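Gimico extends its keep-your-old-computer scheme, having failed to talk anyone out of it

FOR IMMEDIATE RELEASE

March – Gimico, the office supplies and repair company, announced this morning that its Second Desk scheme will run for a further 2 years. The scheme mends, cleans and returns office computers that their owners had planned to replace. It was meant to last a single winter and to be quietly forgotten by spring, and the company would like to thank its customers for not cooperating.

Since opening, Second Desk has sent 3778 desktop computers back to the offices they came from. The target was 3000, a figure chosen by the sales department on the grounds that it looked good on a banner. The banner has been taken down. A new one has been ordered with no number on it.

"We sell new computers, so I understand why people ask whether this is a clever idea," said Martti Seppälä, managing director of Gimico. "I asked it myself, in writing, several times. Then I saw how many machines were being thrown out for want of a bit more memory and a wipe with a cloth, and I stopped sending the memos."

Under the scheme, a business books a collection, and its machines are taken to the Gimico workshop at Konov. Each computer is opened, cleaned of whatever has gathered in it, tested and given a plain written report. The report says what is wrong, what it would cost to put right and whether the workshop would bother if it were paying. Customers say this last line is the one they read first. Gimico had assumed it was the price.

Most of the faults found are dull ones. Fans clog. Drives slow down with age and fill up with several copies of the same presentation. Memory that was generous when the machine was bought has since been swallowed by a web browser. The workshop also keeps a drawer of things found inside cases, among them paper clips, a raffle ticket and a quantity of cake crumbs that the company has agreed not to trace to any particular client.

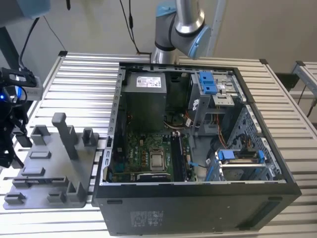
How long does a typical repair take?
Most machines are back at their desks within 16 working days, and the report is sent out well before that so that customers can change their minds in either direction.

The extension brings three changes. First, smaller firms can now join. Until now the scheme took only large collections, a rule that was brought in to save on van journeys and mainly succeeded in annoying dentists. From this month a business may send a single computer if it wishes, and the van will come for it with as much ceremony as for a full load.

Second, Gimico will work with the data-wiping firm Ilteo on any drive that a customer wants cleared. Ilteo will issue a certificate for each one. Customers who would like to watch the work being done may do so by appointment, although the company wishes to be fair to everyone and point out that wiping a drive is one of the least exciting things a person can watch. Tea is provided.

Third, machines that really have reached the end will be stripped for parts at the Mayrhofer depot, with usable pieces going back into the repair stock. Owners will be told before this happens. A short form allows them to object, and there is a box for reasons. One firm has already used it to ask for the return of a sticker.

"People are fonder of these beige and black boxes than they let on," said Gunhild Lykkegaard, who runs the Konov workshop. "They complain about a computer for six years, and then you offer to take it away and they want to know where it's going and who will be looking after it. We had a note taped to one that said 'be patient with the power button'. We were patient with it. It needed replacing."

Lykkegaard said the workshop would go on giving blunt advice, including to customers who would be better off buying something new. She added that this had not always made her popular in either half of the building.

Prices are unchanged. Collection and the written report are covered by one flat fee, and parts are charged at cost plus labour. No work is started until the customer has agreed to it. Laptops are still not accepted, following a trial that the workshop has asked the press office not to describe – tablets and printers are also excluded, printers with particular firmness.

Bookings for the extended scheme are open now through the Gimico website or by telephone from 9am. Businesses that took part in the first round do not need to register again, and their earlier reports will be kept on file so that the workshop can say it told them so.

About Gimico

Gimico supplies, services and repairs office equipment for businesses of all sizes. It has sold desks, chairs, lamps and computers for many years and continues to do so, in spite of what its own repair workshop may tell you.

Notes to editors

Martti Seppälä and Gunhild Lykkegaard are available for interview, preferably not at the same time. Visits to the Konov workshop can be arranged through the Gimico press office. Please do not bring your printer.

ENDS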